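Notebook, February — dye bath trials, Plevura wool

Picking up from the last entry. The madder on the Plevura yarn is still coming out uneven, with pale streaks where the skeins were tied. Same recipe as before: alum at 12 percent of the dry weight, cream of tartar at 6, wool wetted out overnight. I weighed everything twice this time, so I don't think the scale is the problem.

Total yarn on hand this morning was 2898 grams by the shelf scale. I took 600 grams for the day's baths and split it into 2 lots. Lot A got tap water, lot B got the rainwater from the barrel behind the shed, strained through muslin. Both went in at room temperature and were brought up slowly over an hour and a half.

9:40 — both pots at 40 C. Lot B already looks redder in the liquor. Lot A is more of a brick color.

10:30 — both at 65 C. Held there. Turned the skeins every ten minutes or so with the glass rod. The old ties on lot A are the tight cotton ones. Lot B has the loose figure-eights Priit Vaher showed me when he was over from Virnham.

12:15 — heat off, lids on, left to cool in the bath.

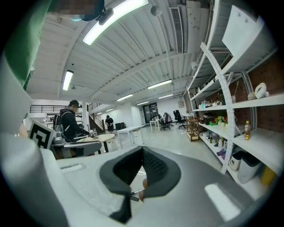

Why keep the madder under 70 C when the mordant bath goes up to 85?
The root holds brown and yellow compounds along with the red, and they come out more as the bath gets hotter. The mordant bath has no root in it, so the higher temperature does no harm there and helps the alum take.

I should have written that down properly back when we did the Talton order. We let that pot get to a simmer and the whole batch went rust. The customer took it and said they liked it, but we couldn't have matched it again.

4:05 — pulled both lots. Squeezed, did not wring. First rinse ran orange for both, second rinse was paler, third nearly clear. Lot A shows the streaks again at three of the ties. Lot B has one faint mark and is otherwise even. The color difference is also plain now that they are side by side: A is duller and leans toward brown, B is a warmer red.

So two things changed at once, the water and the ties, and I can't say from this which one did what. Bad planning on my part. My guess is the ties account for the streaks and the water for the shade. Needs a proper cross: tap water with loose ties, rainwater with tight ties. Small skeins will do, 50 grams each.

A note on the tap water. The strip reads hard. I had always read that madder likes hard water, and the Boateng handbook says to add chalk if yours is soft. Today's result goes the other way. It may be iron and not the calcium, as iron saddens the color and the pipes in this building are old. I have no iron test here. Priit has a kit and I will ask him to bring it, or I can mail him a jar.

The exhaust baths are saved, both in lidded buckets on the floor by the drain, labeled A and B. Please don't pour them out. I want to put a little undyed yarn through each tomorrow and see how much is left. They will go moldy if they sit past the end of the week.

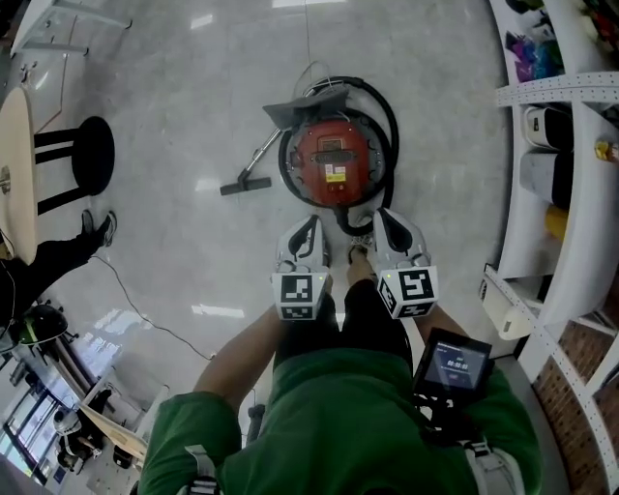
To do

Skein four small lots for the cross test, ties as above. Use the same cone for all of them.

Order more alum. The tub is down to the last scoop. The madder is fine for now.

Cut new figure-eight ties from the white cotton and throw out the tight ones in the drawer, so they don't get used by habit.

Clip a sample from A and B once they are dry and tape them to the facing page. Put half of each clipping under foil in the south window for the light test. The last light test was spoiled when the foil slipped — use a bulldog clip.

Clean the thermometer probe. It had a crust on it when I put it away and may be reading low. Check it in boiling water before the next bath.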